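Picking Things Up Is the Hard Part

Inside a shared workshop where four people are teaching an arm to clear a bin

February 20, 2018

The rent on the back half of the Prudik building is paid in cash and the heat is paid in arguments. Four people share it. Woodworkers up front, a kiln nobody trusts, and past the kiln the robot.

Callum Ellwood got there before me and is already annoyed. Something about a ground wire. He waves with a screwdriver and goes back under the bench.

The job sounds small. Arm reaches into a metal bin, finds a thing, picks it up, puts it somewhere else. Then the next thing. A kid of three does it without looking. Ellwood and his partner on the project, Romana Sokol, have been at it for two winters and they will tell you the arm is not the problem. The arm goes where it's told. Telling it is the problem.

Sokol does the telling. She writes code on a laptop with a cracked hinge, standing up, and talks while she types. Day job is scheduling software for a freight company called Berkum. "Trucks are easy," she says. "Trucks don't roll." Balls roll. Cans roll if they land on their side. The bin helps with that, sort of — it has walls, so things stop somewhere, but they stop up against the wall, and then the arm has to get in close to sheet metal without hitting it.

It has hit it. Plenty. Ask Beryl Heywood, who bent the thing for them and whose shop is the front room. She made the first bin with straight sides. Lasted a week. The next one leans out at the back and she charged them 30 dollars for it, plus lunch.

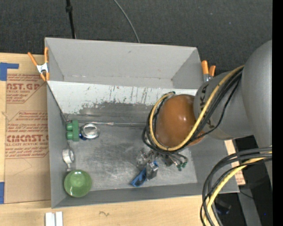 What goes in the bin is an argument too. Ellwood wants hard stuff, rigid, stuff with edges. Sokol keeps dropping in whatever is clear or shiny or tangled, because that's what people's junk drawers look like. Clear plastic is the worst. The software looks at clear plastic and sees the floor. A shiny can lid is nearly as bad, it throws the light back and all of a sudden there's a hole where the can should be.

They run 20 tries, write down what happened, change one thing. Run 20 more. The log is a paper one, a fat green ledger from an office supply clearance. I read a few pages. "Missed." "Missed." "Got it, dropped it." "Got wrong one." One entry just says "why," no question mark.

And cables. I hadn't thought about cables. Everything at the end of the arm needs power or signal and the wires have to follow the wrist wherever it goes, twist with it, not snag. Too tight and they pull out. Too loose and they hang down in the work. Ellwood has rerun them more times than he wants to say. He had a plan with a spring and a boom. The plan is in a box under the bench now.

Most of the rest is hardware store. Clamps, tape, scrap. "If I can't move it in a minute I won't move it," Ellwood says, and they move things constantly. Reece Mottram, who shoots pottery for the kiln people and got pulled into this over coffee, says it drives him nuts. He lines everything up and the next day the bin is two inches over. He's learned to measure from the bin and not from the table. That fix took a month to think of and an afternoon to do.

Money comes up about once an hour. They had a nibble from Clotora, a sorting company that wanted something for returns — shoes, chargers, loose lids. Two calls, a nice email, nothing after. Sokol still has the email. Ellwood would rather talk about Lappalainen, the parts dealer who lets them pay late and picks up the phone at night.

The building went up in 1896 and the wiring feels like it. When the kiln kicks on, the lights dip and everyone in back lifts their hands off whatever they're touching. Old habit. They lost a whole evening of runs that way last February, right at try number 1692, and Sokol wrote the number on the wall in pencil. Its still there.

I stayed for one full set. The arm went in slow, slower than I wanted, stopped, seemed to think, came down. Missed. Went again. On the sixth go it came up with something and Ellwood said "okay" very quietly, and Sokol wrote it in teh ledger, and then the two of them started in on whether that one should count since it had grabbed by the corner.

They were still at it when I found my coat. Heywood was locking up in front. She wants the bin back for an hour tomorrow, to fix a seam.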